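Search this site Advanced search

4.3 Unplanned contact between the arms

During the tests in August we had one kind of failure which we did not expect. Over 194 simulated runs, the two arms touched each other in seven. The touch was never at the fingers. It was between the links, close to the mounting, where the distance between the arms is small from the beginning.

The task itself is simple. One arm comes down beside the box and the other must wait in the air until the first has finished. In our planner, which we call Vostitz, each arm knows the position of the box and the table, but it receives the position of the other arm only every 30 milliseconds. When both arms change direction in the same moment, the old position is used and the check says that the way is free.

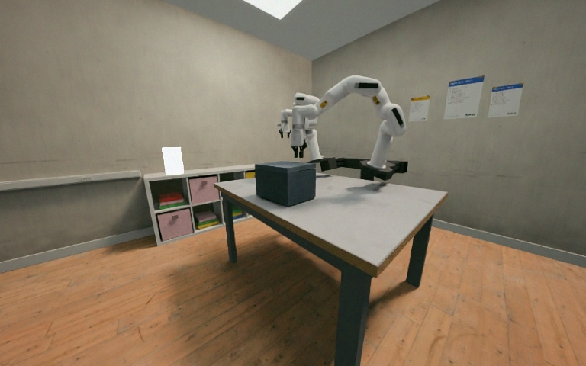

Figure 7. The simulated room with the two arms, the work table and the closed box.

We first believed that the fault was in the shape model of the grippers, and Santosh Sachdeva made this model larger by 2 cm on every side. The number of contacts did not change. Only when we read the log files again did we see that the stop signal was sent correctly, but it arrived after the contact — in every failed run.

As a temporary solution we let only one arm move while the other is lowered. This makes the task slower, and we do not recommend it for the Drandby cell, where both arms must work together. A better solution is to send the planned path and also the present position. We have not yet tested this with real arms, so we cannot say if the delay would be the same there.

Contact: Kamlesh Sachdeva, Tokgöz Laboratory | © The authors | Back to top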